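Subject: Re: [ludthorpe-homes] shared ownership resale – who sets the price??

Typing this fast before work, sorry for the state of it.
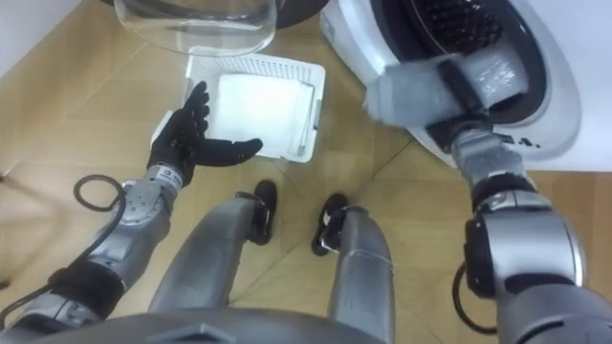

The price is set by an independent valuer, you pay for the valuation, and it's only good for a limited time. That's the bit in the lease everyone skims. Get the valuation AFTER you've done the small jobs, not before. We left ours too late and the valuer walked in on a laundry basket in the middle of the floor and the washer door hanging open, and I don't think it cost us a penny, they honestly look at floor area, condition and what sold nearby. White goods don't count anyway unless they're built in and listed. A freestanding front loader is yours, take it with you or sell it to the buyer seperately, but don't let anybody roll it into the price of your share. We had a back and forth on exactly this that ate up most of a week.

Quoting the original so people can follow:

> Hi all, new to the list. We bought a 30 percent share in one of
> the Drendbridge flats when they were first let out and we'd like
> to sell and move closer to family. The housing association says
> they have a "nomination period" and that we can't put it with an
> agent until that's finished. Is that right? Can we ask for more
> than the valuation if somebody is willing to pay it? And does
> anyone know if you can buy up to 100 percent and sell the whole
> thing on the same day? The woman on the phone said yes and the
> letter says no. Also we have a letter about the roof fund which
> I do not understand at all. Total due is shown as 300 but it
> doesn't say 300 what, a year, a month, or one time.
>
> Thanks for any help. We feel a bit lost with this.

OK in order, more or less.

Nomination period. Yes it's real and yes they can hold you to it, if it's in your lease. Ours was 4 weeks, some of the older Drendbridge leases have eight. Look for a section called something like "disposal" or "assignment". They get first crack at finding a buyer off their own waiting list. During that time no agent, no board outside, no listing. We jumped the gun and put ours on a website and got a fairly stiff email the same afternoon.

But – the clock starts when they RECEIVE the valuation, and they have to tell you in writing. If they haven't, the clock may not be running at all. So ring them, get the start date, then get it in an email. Do not rely on the phone. Your note about the woman saying one thing and the letter saying another is exactly what happened to three of us in the Carari block. Go with the letter until you have something newer in writing.

Asking more than the valuation. During nomination, no. The share has to go at the valued price, no haggling up and in theory none down. Once it goes to open market it depends on the lease. Ours said we could take a higher offer on the share but the association had to agree it. Then the buyer's bank sent their own valuer, who came in lower than everyone, so the higher offer was worth nothing in the end and we dropped back to the original number. Wouldn't chase it.

Buying up to 100 and selling the same day. They call it back to back or simultaneous staircasing. It can be done. Two people on my floor have done it. You need:

one solicitor who has done it before (ask straight out, how many)
the buyer ok with waiting
a valuation that hasn't expired when you complete
the association's consent letter, which costs money and takes forever

The point of doing it is that a buyer with a normal mortgage can buy the whole flat, so you get a lot more people through the door. The point against is that you pay fees on both halves. With a 30 percent share you'd be buying 70 on paper for about five minutes, and if the open market price is over the valuation you keep the difference on that part, if it's under you're eating it. Do the sums both ways before you pay anyone. Check too if there's a cap, a few leases in the outer villages stop at 80 and no amount of asking will shift it.

Roof fund. I'd bet it's per year, ours was, but don't take that from me. There should be a schedule stapled to the service charge budget that says what period. If there's no schedule, ask for one, you are entitled to see how they got the figure. Buyers' solicitors ALWAYS ask about this and it holds up everything when the seller doesn't know. Get the answer now. Also ask if there are major works planned in the next couple years. If a bill lands between offer and completion you can end up arguing over who pays. We agreed to hold some money back with the solicitor, which was fine, just annoying.

Other things I wish we'd had ready:

– gas and electric certificates
– the permission letter for the laminate flooring we put in (we didn't have one, had to pay for it after the fact)
– the last three service charge statements
– the management pack, ORDER EARLY. Ours took 39 days. Thirty nine. And the first one had the wrong flat number on it

Lenders. Not all of them will lend on a share. If your buyer comes with an offer from a bank that doesn't, you lose a month finding out. Ask for the decision in principle up front and check it says shared ownership on it. The one from our first buyer didn't, and that was the end of him.

Rent. You keep paying rent on the part you don't own right up to completion, even if you've moved out. Sounds obvious, caught us out. They'll work out what you've overpaid and send it back, ours came almost two months later and only after I emailed twice. Keep the service charge up to date as well or they won't release the consent.

Solicitors – I'm not going to put a firm on the list because last time it started a row. We used the small office over the Đặng bakery in Ludthorpe and were happy with them, leave it there. Whoever you use, ask for a fixed fee, and ask if the fixed fee covers the staircasing if you go that way. Usually it dosn't.

Timeline for us, valuation to keys, was a bit over five months and that was without a chain. If you're buying another place at the other end I would not promise anybody a date.

One more thing on the valuation running out. Ours was good for three months. If it lapses you can normally get a desktop extension from the same valuer for a lot less than a full new visit, but only if you ask before it runs out. Put it in your calendar.

If you can send the exact wording of the disposal section to the list I'll have a look tonight, after 8 or so. Take your name and flat number off first, the archive is public.

Has anybody else in Drendbridge had the new version of the consent form? I've heard it's longer, haven't seen it.

Got to run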